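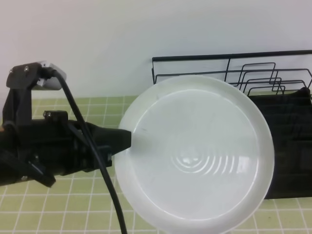 The big white plate and the black wire rack. Let's talk about the rack.

**1/** I keep being told that a plain wire dish rack is "all anyone needs." I have my doubts. Anitha Shenoy swears by hers, and she also owns a dishwasher, so I take her word with some salt.

**2/** Look at the dividers: rounded wire loops, staggered, going down in height along the row. Makers love to call this sort of thing "graduated support." Fine. What does it support? My dinner plates are wide with a raised rim, and the rim is the part that never wants to go between two loops.

**3/** And the ridges. A plate with rings in the middle looks nice when the light hits it. Do the rings hold water? I say yes. Sizwe Nkuna says I'm drying them wrong. There is a wrong way to lean a plate on a rack, apparently.

**4/** Gray scuffs on white plates, while we're here. Everyone has a paste for this. I bought the Dravaline one. 12 dollars. My oldest plates look the same as they did in December, and my sink smells like a dentist's office.

**5/** Then there's the Dristari rack, the one Bheki Sithole keeps sending me. Around 50 dollars for bent wire with a tray under it. The page says it was "tested with 2,000 plates." Tested how? Dropped on it? I wrote and asked - no answer so far.

**6/** What I'd want to know before paying:

- Does a large plate stand up straight or slump onto its neighbor?
- Do the loops flex when you slide one in at an angle?
- Does the coating chip where the rims rub?
-
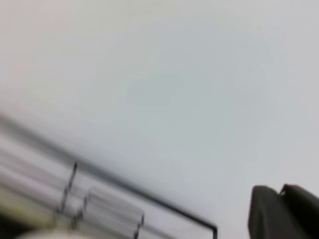 - Can you use it on a tile counter without it walking toward the sink every time you load one side?

**7/** The last one is my real gripe. Tile has grout lines, feet catch in grout lines, and then the whole thing rocks. Rubber caps help until one falls off behind the stove. Sipho Cele uses a folded towel under his. Now he has a wet towel.

**8/** So no, I'm not replacing mine yet. If you've had a wire rack for more than a year and the coating is still whole, reply with the brand and where you keep it. Dishwasher owners, please sit this one out - Anitha, that means you.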